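Gustby House, laundry and linen room
Monthly safety check, 16/06/2019

1. Dryer lint filters. Cleared on two machines out of three. The third had enough fluff in it to stuff a cushion. Clear after every load, as the sign says in capitals.

2. Extinguisher. In date, bracket sound. Somebody has hung a coat hanger on it again – removed.

3. Iron and board. Flex fine, board wobbles. Pass, on the understanding that it is replaced in July.

4. Floor. Dry. Mat by the sink still curls up at one corner. Fail.

5. Unclaimed clothing. Sweatshirts and the like are not to be left on top of the dryers, where they cover the vents. Spread them out, look for a name in the collar, then shelve them.
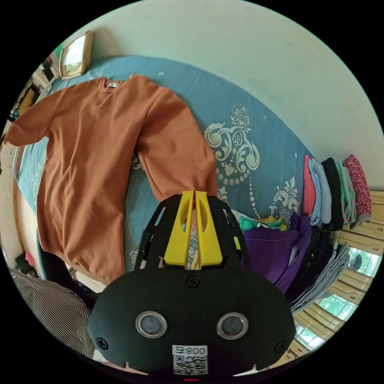 Prasert Rungrueang wrote on the sheet that the shelf has been full since Easter and could the next inspector kindly say where the overflow is meant to live. Fair point. Lower cupboard, left of the door, until the charity bag goes.

6. Door closer. Slams. Adjusted by 90 degrees at the screw, now merely shuts with feeling.

7. Detergent. Lids on, nothing decanted into squash bottles this time. Pass.

Outstanding: items 1, 4 and the board.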